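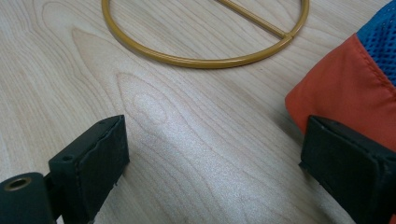
## 2. Setting up the machine

Read this section before you plug anything in. It applies to the Prastent 121 sewing machine with the standard foot control. If you have the extension table, fit it after step 11.

Revised 23/11/2025 by Gitau Lukumay.

### 2.1 Placing the machine

1. Choose a table that doesn't rock. Lean on each corner in turn. If it moves, level the legs before going further.
2. Lift the machine by the carry handle, with one hand under the base. Don't lift it by the handwheel or the thread guide.
3. Set it down with all four rubber feet on the table. Leave a hand's width between the handwheel and any wall.
4. Place the foot control flat on the floor. On carpet, put it on the grip mat supplied.
5. Check that the switch on the right-hand side is set to **O**. Push the lead into the machine first, then into the power point.

**Caution:** The foot control is live whenever the machine is switched on. Turn the machine off before changing the needle, the foot or the needle plate.

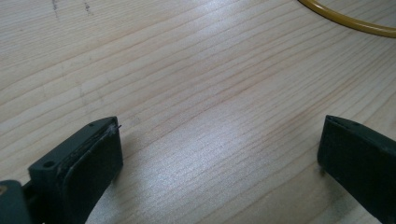 *Fig. 2: Pale wooden tabletop with light reflected across the centre.*

A glossy table can throw the sewing light back into your eyes. If this bothers you, move the desk lamp to the left of the machine, or put a plain cloth under it. The cloth must lie flat and must not cover the vents at the back.

### 2.2 Winding the bobbin

6. Put a reel of thread on the upright pin and fit the cap. Use the small cap for narrow reels, otherwise the thread catches on the rim.
7. Take the thread around the winding disc and through the hole in the bobbin from the inside. Hold the tail upwards.
8. Push the bobbin shaft to the right. Press the foot control gently for a few turns, stop, and trim the tail close to the bobbin.
9. Wind until the shaft clicks back by itself.

A bobbin that feels spongy has been wound with the thread outside the disc. Strip it and start again – adjusting the tension won't fix it. Use only Premier class 2 bobbins. Others may look the same but sit higher in the case, and the cover won't close.

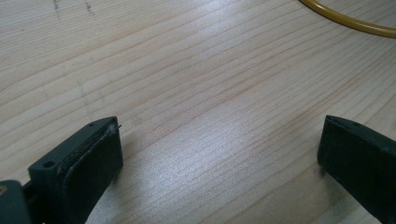
### 2.3 Threading and first stitches

10. Raise the presser foot. Turn the handwheel towards you until the needle is at its highest point.
11. Follow the arrows on the casing: down the right channel, up the left, through the take-up lever and down to the needle. Thread the needle from front to back and pull a good tail out behind the foot.

Drop the bobbin in so the thread unwinds anticlockwise, and draw it through the slot until you feel it seat. Hold the top thread, turn the handwheel one full turn, and the bobbin thread will come up as a loop. Pull both threads to the back.

Always thread with the foot up. With the foot down the tension discs are closed, the thread rides over them, and you'll get a nest of loops under the fabric. 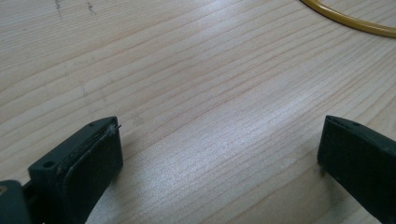

For the test seam, fold a scrap of medium-weight cotton in half and set the stitch length to 2. Sew a straight line at slow speed and look at both sides. Loops underneath mean the top tension is too loose; loops on top mean it's too tight. Turn the dial half a number at a time and sew another line. Before you move on to light-coloured fabric, wipe the table down. Faint pencil-like marks, such as the ones near the top left edge of this tabletop, can rub off on white cotton.

### 2.4 Counter and service

The stitch time counter on the back panel is set to zero at the factory. The service light comes on at 2,590 minutes. Until then, brush the lint from under the needle plate after each project and oil only the point marked in red. Spare brushes and oil are sold by Anghel under the Flireck label.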